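Search this site
Search
Enter keywords

Setting Up and Running the Gear Assembly Exercise with the Nunport Two-Arm Bench Kit

By Fuad Tilahun
January

The Nunport bench kit is supplied to teaching laboratories and small workshops that wish to practice assembly tasks with two robot arms. This page explains how to prepare the kit for the bevel gear exercise, how to guide the arms through it, and how to save a run that can be repeated. It applies to kits bought with the Volesden controller. Owners of the earlier Strickland controller should follow the same order of work but will find the menus named differently.

The reader is expected to have finished the first power-on check in the printed manual. No programming is needed for the steps on this page.

What the kit includes

The exercise uses the two arms, their grippers with the red fingers fitted, the metal plate with its upright pins, and the set of bevel gears. The gears and plate are sold together as part set 3882. They may be ordered separately if lost or worn. The controller, the guide handles and the emergency stop are part of the base kit.

A table cloth is not supplied. A plain, dark, heavy cloth is recommended. It keeps the gears from rolling when they are set down and makes the bright metal easier for the cameras to pick out. Patterned cloths should be avoided.

Preparing the table

1. Clear the table of everything that does not belong to the exercise.

2. Spread the cloth and pull it toward the corners. Small creases do no harm. Large folds under the plate will tilt it, and a tilted plate is the most common cause of a failed placement.

3. Set the plate on the cloth where both arms can reach it without being fully extended. If either elbow is nearly straight when the fingers are over the plate, move the plate closer.

4. Set the gears down beside the plate with the teeth facing up. Leave enough room between each gear and the plate for the open fingers to pass on both sides.

5. Place the emergency stop within reach of the person operating the arms, on the side away from the cables.

6. Move each arm slowly by hand through the full area of work and watch the cables. A cable should never pull tight or pass beneath the gripper.

Preparing the controller

Switch on the controller and wait for both arms to report ready. Choose Exercises, then Gear Assembly, then New Run. The controller asks which arm will hold the gear. For a first attempt, assign the work to one arm and leave the other in its rest position. Using both arms at once is described further down.

Set the grip force to Low. The gears are metal and will not be damaged by a stronger grip, but the fingers wear quickly against the teeth. The maker gives a service life of 700 grips at the Low setting. In our laboratory the first pair lasted a little longer than that before the tips became smooth.

Set the speed limit to the lowest value. It can be raised once a run has been completed without contact between the fingers and the plate.

Picking up a gear

Bring the open fingers down over the gear with the wrist vertical. The fingers should meet the gear on opposite sides and at the same height. If one finger touches first, the gear will slide or turn on the cloth, and it will then sit at an angle in the grip. Open the fingers, raise the arm and begin again. Correcting the angle while the gear is held does not work well.

Close the fingers slowly. When the controller shows a steady grip, raise the gear a short distance and pause. Look at it from the side. The bottom face should be level with the table.

Moving the gear to the plate

Carry the gear across at a constant height and stop over the plate before lowering. The wrist should still be vertical at this point.

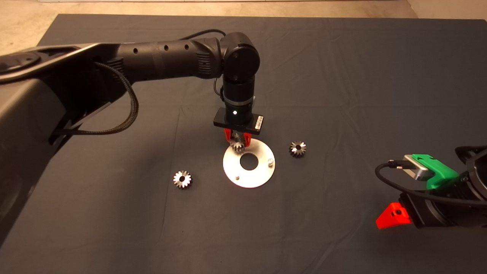 A bevel gear held in the red fingers just above the plate, with two more gears set down on the cloth.

Line up the bore of the gear with the pin that is to receive it. Beginners tend to judge this from one side only. View the gear from the front and then from the side, making a small correction each time, until the pin appears centered from both directions. The camera view on the controller may be used as a further check. It should not replace looking at the gear directly during the first several runs.

Lower the gear at the slowest speed. The controller will sound a short tone if it meets resistance. Stop at the tone. Do not press down, as the plate may shift on the cloth. Raise the gear slightly, correct its position and lower it again.

When the gear has gone down over the pin, open the fingers fully before raising the arm. Partly opened fingers can catch on the teeth and lift the gear off again.

Placing the second gear

The second gear is placed in the same manner on the other pin. Choose the order so that the arm does not have to reach over a gear that is already in place. For most table layouts this means filling the farther pin first.

Using both arms

Once the single-arm run is reliable, the second arm may be brought into the exercise. Two methods are in common use. In the first, each arm picks up and places its own gear, one arm waiting clear of the plate while the other works. In the second, one arm rests its closed fingers lightly against the rim of the plate to keep it from shifting while the other lowers the gear.

The first method is easier to teach. The second gives better results on a loose cloth, but it requires care, as the two grippers come close together. The controller will stop both arms if it calculates that they are about to touch. After such a stop, move the waiting arm away before pressing Resume.

Saving a run

Choose Save Run when both arms are back in the rest position. A run may be up to 126 seconds long, including pauses. Longer runs are saved, but they cannot be played back from the menu and must be divided first. Give each run a name that records the position of the plate, for there is no other way to recover it later. Strips of tape at the edge of the plate are useful if the table will be cleared between sessions.

Remarks on the product

The kit has been in regular use in our teaching laboratory for over 2 terms. The arms hold their position well, and the fingers can be changed in a few minutes with the tool provided. The low-speed mode is smooth enough for this exercise and for the smaller Prakham peg set, which we bought separately.

Two points could be improved. The resistance tone is too quiet for a room in which several kits are running, and the volume cannot be changed. The printed manual also describes the gear exercise in a single page and leaves out the two-arm methods entirely. Laboratories buying the kit for group teaching should allow time for an instructor to practice before the first class.

Comments

R. in the tool room
The note on opening the fingers fully solved our problem. We had been lifting the gear back off on nearly every run.

labtech_west
Is the Strickland controller able to save a run with both arms? I can find the option for one arm only.

Fuad Tilahun
It can, but each arm is saved as its own file. Start both files from the Paired Playback menu.

M. Okello
We use a rubber mat instead of cloth. The plate stays put, though the gears are harder to straighten by hand once they are down.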